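양팔로 상자 접기, 한 학기 프로젝트 보고서
로봇 동아리 Urnier / 2024년 12월 20일

드디어 보고서를 씁니다! 8월에 주제를 정할 때만 해도 컵 쌓기를 하자는 의견이 많았는데, 제가 우겨서 상자로 갔어요. 이유는 단순합니다. 학교 축제 때 기념품 상자를 손으로 접다가 손톱이 다 나갔거든요(진짜로요). 그래서 프로젝트 이름은 Maeng, 목표는 팔 두 대가 납작한 종이 상자를 같이 다루게 하는 것.

1. 작업대

팔 두 대를 알루미늄 레일에 나란히 달고, 그리퍼가 테이블 가운데쯤에서 만나도록 잡았습니다. 처음엔 팔 간격을 너무 넓게 잡아서 한쪽이 끝까지 뻗어야 겨우 닿았고, 레일에서 플레이트를 풀었다 조였다 하느라 일주일이 날아갔어요. 케이블은 팔을 따라 클립으로 고정했는데 이건 꼭 하세요. 팔꿈치가 접힐 때 선이 끼면 그날 실험은 끝입니다. 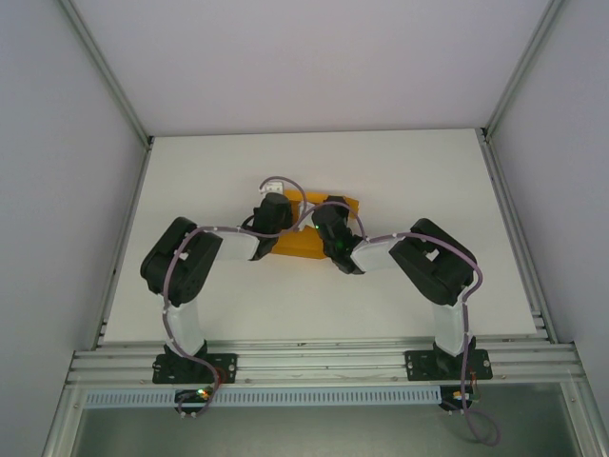 Plustivley: 저희 팀도 양팔로 하다가 서로 부딪혀서 포기했는데, 충돌은 어떻게 막으셨어요? 소프트웨어로 막은 건지 그냥 조심조심 조종한 건지 궁금해요.

초안을 동아리 게시판에 올렸더니 바로 이런 댓글이 달렸네요. 답은 둘 다입니다. 두 손목 사이 거리가 50mm보다 가까워지면 멈추게 해 놓았고, 나머지는 조종하는 사람이 익숙해지는 수밖에 없었어요. 저는 처음 며칠 동안 왼손이랑 오른손을 계속 헷갈렸습니다.

2. 시연 모으기

사람이 직접 조종해서 시연을 242개 모았고, 그중 학습에 쓴 건 92개예요. 너무 많이 버린 거 아니냐고요? 저도 아까워서 밤에 다시 돌려 봤는데, 중간에 멈칫하거나 상자를 엉뚱한 데로 밀어 버린 게 정말 많더라고요. 잘 된 것만 골라 쓰니까 움직임이 훨씬 부드러워졌습니다.

손목 카메라는 나중에 추가했어요. 고정 카메라 하나로는 그리퍼에 가려서 정작 제일 중요한 데가 안 보이더라고요. 손목 쪽에서는 골판지 단면의 물결무늬까지 보이니까 손가락이 옆면에 닿았는지 확인하기가 좋습니다. 대신 상자가 화면을 너무 많이 차지해서, 전체 위치는 고정 카메라에 맡겼어요.

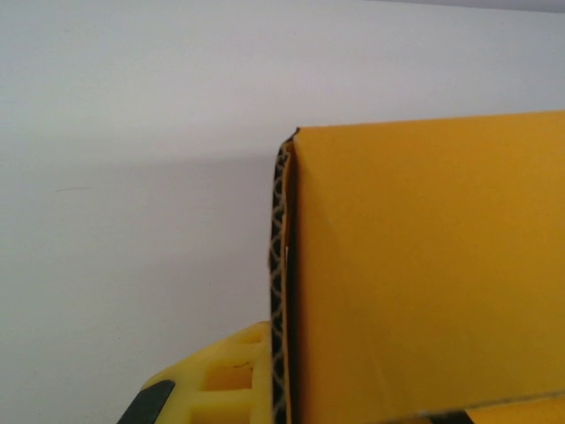 Fostthorpe 님은 손목 카메라를 쓰면 조명이 조금만 바뀌어도 성능이 떨어지지 않느냐고 물으셨어요. 네, 떨어집니다! 낮에 모은 걸로 학습시키고 저녁에 돌렸다가 완전히 망한 적이 있어요. 그 뒤로는 커튼을 치고 같은 조명만 켜고 했습니다. 밝기를 일부러 흔들어서 학습시키는 방법도 있다는데 시간이 모자라 못 해 봤고요.

3. 그리퍼 손가락

손가락은 격자처럼 구멍이 뚫린 노란색입니다. 상자도 노란 계열이라 가까이서 보면 색이 꽤 비슷한데, 이게 은근히 마음에 걸려요. 모델이 경계를 헷갈리는 건지 아니면 그냥 데이터가 부족한 건지, 저는 아직 구분을 못 하겠습니다. 다음 학기에 다른 색으로 바꿔서 비교해 보고 싶어요. 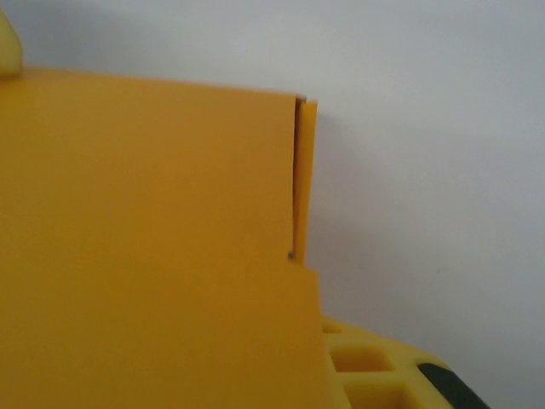

4. 결과와 남은 일

최종 시험은 50번 돌렸고 14번 성공했습니다. 솔직히 발표 때 이 숫자를 띄우면서 좀 민망했어요. 그래도 실패 영상을 보면 앞부분은 대체로 괜찮고, 두 번째 면을 세우려고 팔을 바꿔 잡는 데서 많이 무너져요. 그래서 다음엔 그 구간 시연만 따로 모을 생각입니다.

아, 그리고 종이 상자는 생각보다 빨리 닳아요. 같은 상자를 계속 쓰면 접는 선이 물러져서 처음이랑 아예 다른 물건이 됩니다. 상자마다 번호를 적어 두고 몇 번 썼는지 기록했어야 했는데 그걸 안 했네요. 다음 기수는 첫날부터 기록표를 만들어 두세요. 양식은 제가 동아리 폴더에 올려 두겠습니다.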